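Why Do We Wear Hats?

People have been putting things on their heads for thousands of years. Some hats keep you warm. Some keep the sun out of your eyes. Some tell other people what job you do. This page looks at where hats come from, how they are made and why they have the shapes they do.

The first hats

Cloth, leather and straw rot away in the ground, so very old hats are hard to find. We know about many of them from paintings and carvings. In ancient Egypt and Greece, people who worked or traveled outdoors sometimes covered their heads. One Greek hat, called a petasos, had a wide, flat brim for shade.

In cold places, people used fur and wool. Your head loses heat like any other part of your body, and your ears have very little fat to protect them. A hat with flaps keeps the wind off them.

What is a brim for?

The brim is the part of the hat that sticks out. A brim that goes all the way around shades your face, your ears and the back of your neck. It also makes rain drip off away from your collar.

A baseball cap has a brim only at the front. It is sometimes called a bill or a visor. Baseball players have to look up to catch a high ball, and the bill blocks some of the bright light. It does not shade the ears or neck, so you still need sunscreen there.

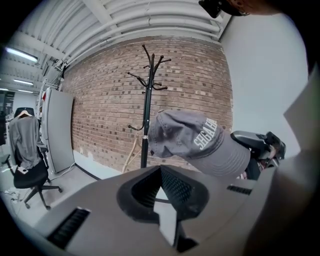
The part that covers the top of your head is called the crown. On many caps the crown is made from six pieces of cloth shaped like thin triangles. When they are sewn together side by side, the flat cloth turns into a dome. You can try this with paper - cut out six tall triangles with slightly rounded sides, tape the long edges together and see what shape you get.

How felt is made

Felt is a cloth that is not woven or knitted. If you looked at a strand of wool under a microscope, you would see tiny scales on it, a bit like the scales on a pine cone. When wool is wet, warm and rubbed, the scales catch on each other and the strands lock together. The more you rub, the thicker and tighter the felt gets.

The town of Prurnham once had more than 20 hat workshops. The workers there used steam to soften the felt, then pulled it over a wooden block shaped like a head. When the felt dried, it kept that shape. One of the old blocks is in the museum at Drasville, next to a straw hat from the Mateos farm.

Hats that do a job

A hard hat protects builders from falling objects. It has 2 main parts: a stiff shell on the outside and a set of straps on the inside. The straps hold the shell a little way off the head and spread out the force of a bump.

A chef's hat keeps hair out of the food. A beekeeper's hat has a net to keep bees away from the face.

Find your hat size

Wrap a piece of string around your head, just above your ears and eyebrows. Mark where the ends meet, then lay the string along a ruler. Write the number down, and measure again in October to see if your head has grown.

Words to know

Brim: the edge of a hat that sticks out
Crown: the top part of a hat
Felt: cloth made by pressing and rubbing wool or fur
Milliner: a person who makes or sells hats, mostly for women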